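Irnuvar project - Frequently asked questions

What is Irnuvar?
Irnuvar is a research method for robots that must keep working when their cameras see badly. It gives each image a trust value, and the control policy uses this value to decide how much it listens to the camera and how much to the joint and force sensors.

Who is behind it?
The method was developed by Ingvar Mikkelsen and Zachary Poirier at the Cokmont laboratory. Please write to Zachary for questions about the code and to Ingvar for questions about the data.

What is in the data?
The October release has 2,265 recorded episodes, of which 185 have strongly reduced visibility. The episodes cover 4 tasks, all done at the same workstation.

How does the trust value work?
A small network looks at the image in 9 regions and gives a value to each of them. We tried first with one value for the whole image, but this was too coarse. An image is seldom equally bad everywhere, and the policy lost information that was still good.

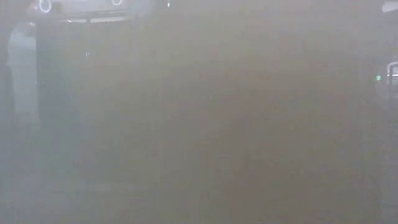

The trust value is trained without labels made by hand. We compare the features of a region with the features of the same region in clear reference images, and the distance between them becomes the training target. A strong light can mislead this comparison. The two ring lights at the upper left keep their outline in the haze, and so does the small green light at the right, while the large area in the middle gives the network almost nothing to hold on to. For this reason we do not let one bright spot raise the value of a whole region.

Does the robot stop when it cannot see?
It depends on the values. If all regions are low, the policy may finish a contact movement which it has already begun, but it may not start a new one. We chose this rule ourselves, it is not learned - you can change it in the settings file.

Is Irnuvar the same as image dehazing?
No. We do not try to repair the image. We tested Amine, our older dehazing module, in front of the policy. The pictures were nicer for people to look at, but sometimes it invented edges, and the policy then reached for them.

Can I use it with my own robot?
Yes, if your robot gives joint positions and some measure of force. You will also need clear reference images from your own cameras. Ours are not useful for another room.

Where can I read more?
The training steps are explained in the Zalewska report, together with the experiments that failed. The section on camera placement is still short, and we are working on a longer one.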